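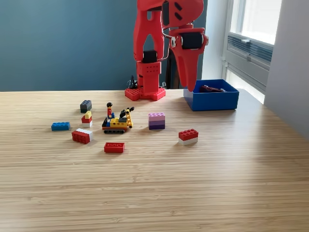

Table work, September – building bricks, return to storage

Prenurstead Play Materials Workshop. Entry by Khoa Thân, afternoon session, 60 minutes allotted.

The purpose of this session was to settle the order in which bricks are returned from the light wooden table to the blue bin, and to decide what is to be done with small assemblies. The written procedure says only that "all pieces are to be put away." It does not say whether a stack is to be taken apart first, and practice in the workshop has differed from one session to the next.

Material on the table: single bricks, among them the blue 2x4 and a red one; the small stack of yellow on red on white; the red and white pair; and the tracked construction vehicle with its yellow boom. All are from the general stock. Nothing from the Luvberg loan collection is to be mixed with it, as the loan pieces are checked against their own list and go back to cabinet 21.

Proposed order:

Single bricks first, any color.
Joined pairs next, as they are.
Stacks after that, as they are.
The vehicle last, and not into the same bin as the bricks.

The reasoning on the vehicle is as follows. The boom is the part most often reported detached in the repair log, and the entries for it nearly all mention bricks dropped on top. A vehicle on tracks also takes up a good deal of floor in a shallow bin. It should go to shelf 3 with its boom attached and any figure kept beside it.

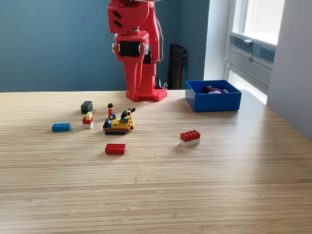 Trinh Thân asks that stacks be separated before they go in. Her point is that a stack left together in the bin is taken out as a stack by the next group, who then treat it as a finished model and leave it alone. She would also like pairs separated, time permitting, and notes that the yellow pieces are the ones people search for longest.

The point on stacks is accepted. The point on pairs is left open. Separating every pair adds handling at the end of a session, which is when people have least patience for it, and the brick separator is still missing from the drawer (a replacement was requested through Bastari and has not been confirmed).

Revised wording for step 3: "Take stacks apart at the table. Place the bricks in the bin one at a time." Dropping a handful from above is faster, but it is loud in this room, and the Tạ reading group meets next door at 2.

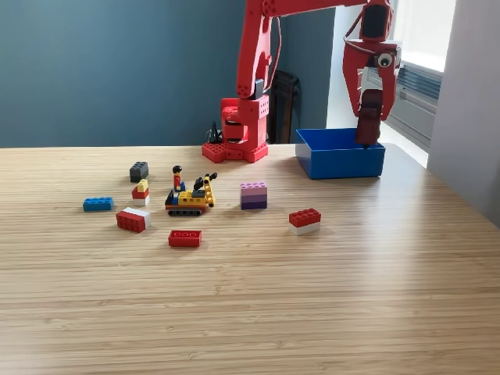

The bin itself is to stay on the right side of the table, within reach of the bricks. Placing it on the floor was tried in an earlier session and led to pieces under the radiator. The color is also useful, with one reservation: blue bricks are easily overlooked against a blue interior when the bin is checked at the start of the day. Dark red pieces show up well enough.

To do:

Amend the procedure sheet, steps 3 and 4.
Label shelf 3 for vehicles.
Ask again about the separator.
Trinh to try separating pairs at her next session and enter the extra time here.

K. T.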